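Demonstrators wanted for kitchen tasks, Skallel teaching group

We are looking for people who are at home in a kitchen and would enjoy showing a machine how ordinary things are done. You don't need to know anything about robots, and you don't need to be a great cook either (some of our best people mostly make toast!). What we want is someone patient, with steady hands, who can put a slice of something on a plate for the fortieth time and still do it the way they would at home.

The work goes like this. You hold a two-fingered gripper tool and use it in place of your own fingers, and a camera on the tool records what you do. Every short task, from start to finish, is what we call an example. Our learning system, Zedness, studies the examples and tries to work out for itself how a task should go. We are hoping to collect 4,000 of them for the kitchen set, and we'd like them to come from many different people, left-handers very much included, with all their different habits.

You'd be working at a tabletop kitchen with a cooktop, a toaster, utensils, plates and trays of food. A task might be moving a bowl closer to the cooktop, or picking up a utensil and putting it back in its holder. Someone from the group is with you the whole time to call out the next task and to tidy up between tries.
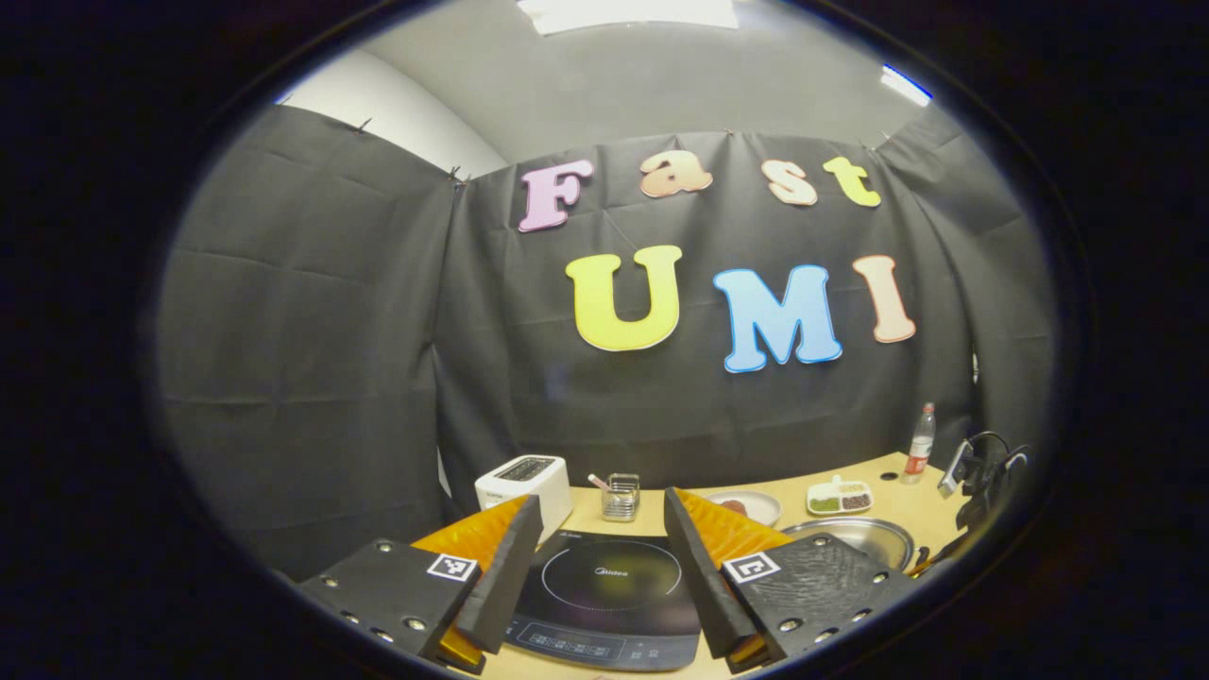 Halyna Vakulenko wrote to us after her first session that she had worried far too much about getting things wrong. "I kept apologizing every time I dropped something, and they kept telling me to pick it up and carry on. By the end I had stopped thinking about the tool and was only thinking about the spoon. My advice is to slow down, and to wear comfortable shoes."

She's right on both points. A fumble that you put right is very welcome, and we keep plenty of those. The one thing we do ask is that you not rush, which is harder than it sounds once you get good at it.

A session lasts 2 hours with a proper break in the middle, and we ask each person to sign up for 4 sessions. They don't have to be close together, and we are glad to work around school pickups, shift work and so on. Pay is $900 for the full set, and if you have to stop early you will be paid for every session you've finished. Tea, coffee and a fair amount of cake are on us.

You should be 18 or older and comfortable standing for a while and holding a light tool out in front of you. Please tell us about any food allergies when you write, so we can plan your tasks with that in mind. The recordings may pick up your hands and your voice. We'll go over the consent form with you before you start, and you are welcome to take it home and think about it first.

To apply, send a few lines to Satish Kurup at the Skallel front desk, with the times of day that suit you and which hand you write with. No résumé needed. If you'd like to come and try the tool before making up your mind, just say so and we'll find you a slot. Applications are open until all the places are filled.

Posted Oct 8, 2022

Related openings
Evening session lead, kitchen tasks
Example reviewer, part time (Caseck)
Laundry folding demonstrators, waiting list
Workshop technician, gripper repair (Segura)
Notes from our September open house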